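Slide 2: Can it do the chores yet?

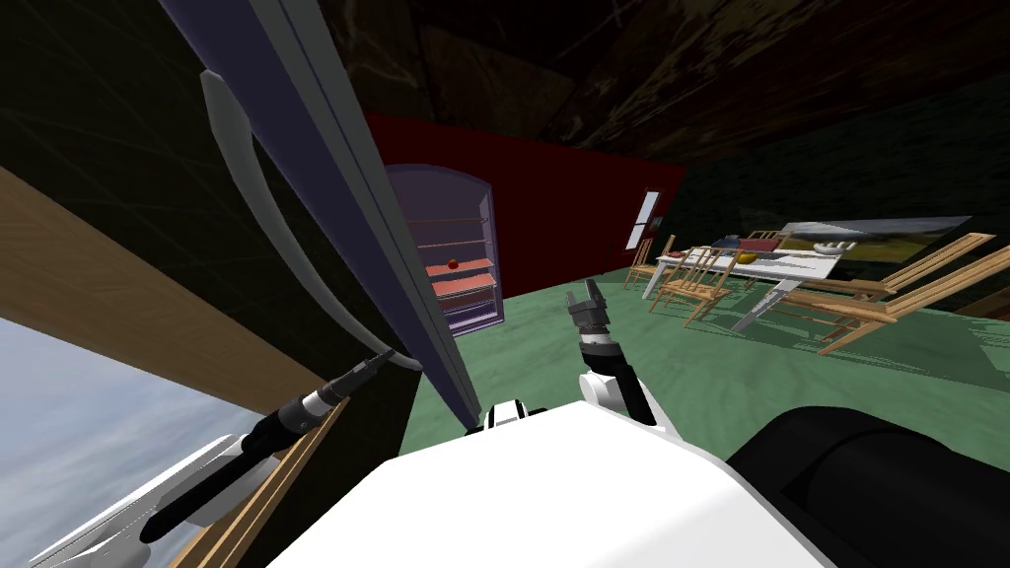 Simulated house, left gripper near the door handle.

Open on the door. Let them look at it. Ask who has opened one today, wait for hands.

Our Tinetti runs: 202 tries at doors in simulation, 72 good ones. Say the numbers slowly — the room will do the division.

Then the table. Yellow bowl, four chairs. Clearing up after dinner is its own talk, and Hafþór Laxdal is giving it Tuesday at 2.

If someone asks about real kitchens: doors there stick. Ours have yet to stick once, and look at the score.

Next slide, Birhane shop-floor bins. Drink water.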